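Home | Posts | Kitchen | Odds and ends | About | Search

Drinking more water, month three

I said in spring that I would write something when I had kept this up for three months, and I have, so I am writing it.

The background is short. I used to drink tea in the morning, coffee at eleven, tea again after lunch and then nothing until I got home with a headache. I blamed the screen, then the chair. I bought a new cushion for the chair. In the end I put a bottle of water on the desk and left it there, and the headaches went down to one or two a month. I am not a doctor and this is not advice. It is what happened to me.

What I want to put down is the practical side, as the posts I read before starting were all about how much to drink and hardly any of them mentioned what to drink it out of or where to put it.

I have tried three containers. The first was a Fovix flask, the insulated steel sort. It keeps things cold all day and it cost far too much. I can't see into it, so I never knew how much I had drunk, and the lid has a rubber seal that began to smell by the second week. I soaked it in bicarbonate and it stopped smelling for four days. The flask now lives in the car.

The second was a glass carafe from Bemen with a tumbler that sits upside down over the neck. Very nice on a bedside table. On a desk it was a mistake, and I have a keyboard to prove it.

The third is an ordinary plastic bottle with a screw cap, and that is the one that stuck.

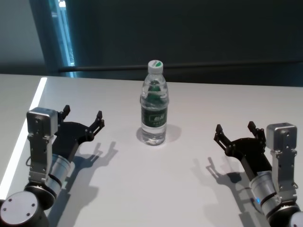 Green label, white cap, water nearly up to the shoulder.

A clear bottle does one thing the flask could not, which is show me the level. If it is still up at the shoulder at ten o'clock, I haven't started. I don't keep a chart. I did have an app for a while, which buzzed at me every hour and gave me a picture of a plant that drooped if I ignored it. I turned off the buzzing and then deleted the plant.

The ridges matter more than I expected. A completely smooth bottle slips if you have just put hand cream on, and the very thin smooth ones crumple when you squeeze them to get the cap off, so the water comes up over your fingers. With ridges in the plastic there is something to hold.

I am fussier about caps now as well. A sports cap is fine for walking, but I don't like it at a table. It is hard to clean properly and it makes a noise in meetings. A plain screw cap is quiet. It also makes me stop and put the cap back on, which has saved the second keyboard more than once.

On refilling: I know you are not meant to go on using a shop-bought bottle for ever. I refill mine for a couple of days, rinse it each evening and leave it upside down on the rack with the cap off, and then it goes in the recycling, crushed, cap on, as our council asks. Somebody will write in and tell me to get a proper reusable one. I have a proper reusable one. It is in the car.

Then there is where to stand it. I started with the bottle on the left, behind the phone, and it might as well have been in another room. I would find it at five o'clock untouched. On the right it got in the way of the mouse. What works for me is straight ahead and a bit further back than feels natural, so that I have to look at it whenever I look up, and reach for it on purpose. An elbow doesn't get that far.

It also helps if there isn't much else on the table. My old desk was a dark Sotomayor thing with a raised edge and a leather top that showed every ring. I sold it when I moved rooms and I now work at a plain pale top which I wipe over with a damp cloth at the end of the day. A clear bottle more or less disappears on a dark, crowded desk. Against a white top I notice it, mostly because of the label. 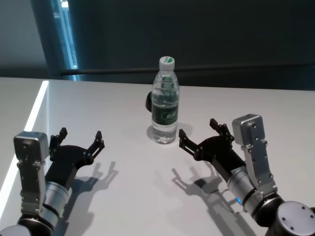 Page 2

Some things I have been asked since the first post.

Do I drink it cold? No. I fill it from the tap in the morning and it stays on the table all day. Cold water from the fridge makes my teeth hurt and I drink less of it. In July I put a few ice cubes in a glass and poured from the bottle, and that was pleasant, but I wouldn't want to do it every day.

Does it taste of plastic? Not to me, unless it has been left in the sun. I keep mine away from the window for that reason. The one I forgot on the back seat over a hot afternoon tasted horrible and I used it on the geraniums.

Do I still have tea? Yes, of course. I have the first cup when I get up and another mid-afternoon. I dropped the eleven o'clock coffee without really deciding to, which was a surprise. I had thought that would be the hard one.

What about squash or slices of lemon? I tried lemon for a week. The pips get stuck in the neck and the bottle needs a brush afterwards, and I don't own a brush thin enough. I have seen a long-handled one in the Ondau catalogue, and I may order it, though I would have to find something else to buy with it to make the postage worthwhile.

And the one everyone asks, whether I am up and down to the loo all day. For the first fortnight, yes, and it was a nuisance. After that it settled. I have also learned not to finish the bottle after eight in the evening.

The hardest days are the ones away from the desk. At home the bottle is just there and I don't need to think. If I am out on errands I come back having drunk nothing at all, same as before. I have put a spare by the front door next to the keys and so far I have walked past it every time. I might try putting the keys behind it.

Next month I want to write up the kitchen drawer, which has been half emptied on to the spare bed since the weekend.

Recent posts
The cushion, and why I sent it back
Getting rice out of a keyboard
Limescale: vinegar or citric acid?
A shelf for the hall
What I kept from the old desk

Contact | Archive | Copyright the author, please ask before reusing | Back to top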